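Search the help pages Search Clear

Getting a short film onto local TV – where do I even start?
Posted 21 December 2022 by Rollora

Hi all! I finished a short drama in August (24 minutes, shot in my hometown with local actors) and I'd love to see it on our regional station. I've got no distributor and no agent, and I've never sold anything to a broadcaster before. Do I just email them? Do they pay? And does it matter that I already put the trailer online? A friend told me stations have to run a certain amount of local stuff, so I'm hoping that helps me, but I really don't know how it works.

Starkine

I've placed three shorts with small stations, so take this as one person's experience. Look for the name of whoever handles acquisitions or programming and write to them directly – the general inbox is a black hole. Keep it short: a logline, the running time, where it was shot, and a private link with the password right there in the message. My first one paid 200 dollars for four airings, and I was thrilled. Trailers have never been a problem for me, but the full film being free online might be. Oh, and 24 minutes is a nice length, it drops into a half-hour slot with room for ads.

Before you write, get your paperwork together. They'll want signed releases from the actors, location permissions and proof you can use the music (this is where I got stuck, I had one song I'd only cleared for festivals and had to swap it out).

Asidar

just email them lol. worst they can say is no

Shenoy

Agree with Starkine on the music. I'd add captions to the list, my station wouldn't even look at the file without them. As for the local content thing, it depends where you live, so check the rules before you bring it up in a pitch.
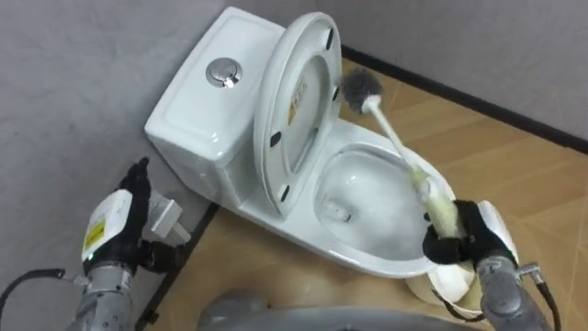
Should I give the station exclusive rights? Only for a short window, and only if they pay extra for it. I'd ask for non-exclusive first and have the end date written into the agreement – that way you can still take it to festivals or another channel later.

Contact us | Copyright 2022 | Back to top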